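May 2019 – open day, notes

Visitors in two groups, 17 in the morning and 13 after lunch. Riku gave the intro talk, I ran the hand-held gripper table with Philomena Dankwa. Most people wanted to try it themselves, so we dropped the slides after the first group.

Questions that came up more than once: how wide the fingers open, whether the pads wear out, why clothes are harder than boxes. Dionysis took the last one and did it well with a T-shirt and a mug.

Clothing part used the bedroom material. Black garment, likely a sweater or knit top, laid flat on the pink plaid sheet, blue pads just short of its lower edge.
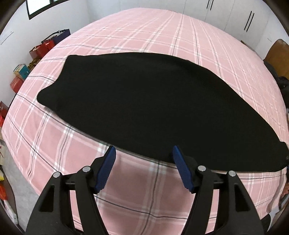

Photo: Itsuki Koyama

Dark cloth on a checked sheet is a good case to show – people got the point fast.

To do before July: spare pads, shorter intro, second table for the afternoon group.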